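How a Travel Guidebook Gets Made

A guidebook is a book, or a set of pages on a screen, that tells visitors about a place. It says where to sleep, where to eat, what to see and how to get from one town to the next. It is made in steps.

The first step is research. A researcher travels to the place with a notebook and a list. Natalia Contreras worked on the guide to Prindach, a town with a harbor and an old fort. Her list had 63 places on it. At each one she wrote down the address, the opening hours, the price of a ticket and whether a wheelchair could get through the door.
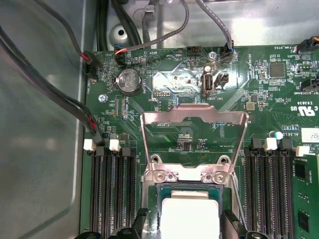
Issue 20, page 3

Researchers do not write down everything. A museum with two rooms may get one line. A castle may get a full page. The length of an entry depends on how long a visitor is likely to stay there.

The second step is checking. Facts about places go out of date. A ferry may run every hour in summer and twice a day in winter. A checker named Damián Herrera calls each hotel and ferry office and reads the facts back to them. If a fact is wrong, he marks it in red and writes the correct one next to it.

The third step is mapping. A map in a guidebook is drawn to scale. This means that a certain length on paper always stands for a certain length on the ground. On the Prindach town map, one inch stands for 300 feet. If the fort is two inches from the harbor, the distance is 600 feet in a straight line. The walk is longer than that - streets have corners.

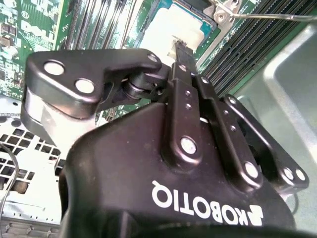

A map also needs a key. The key is a small box that shows what each symbol means. A bed is a hotel, a cup is a café and a letter "i" is an information office. Symbols save space, and they can be read by people who speak different languages.

The fourth step is editing. The editor cuts words that are not needed and puts every entry in the same order: name, address, hours, price. When the order is always the same, a reader can find a fact quickly.

The last step is the index. It lists every place in the book from A to Z, with page numbers. It is made at the end, when the pages will no longer move.

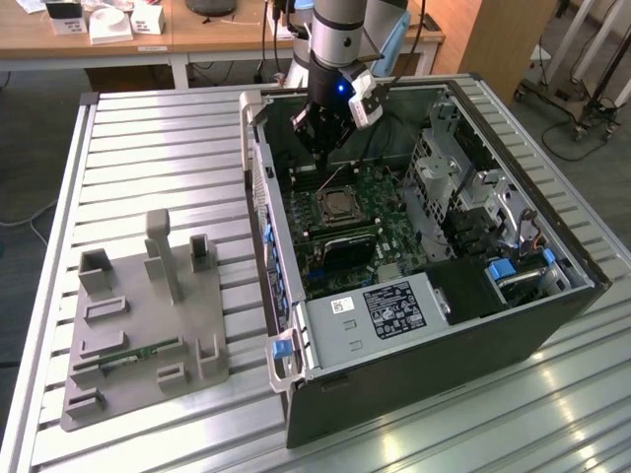 Open desktop computer and robotic arm.

Words to know
Entry: the part of a guidebook about one place.
Scale: how a length on a map compares with the real length.
Key: the box that explains map symbols.
Index: the A to Z list at the back of a book.

Text: Celeste Cabral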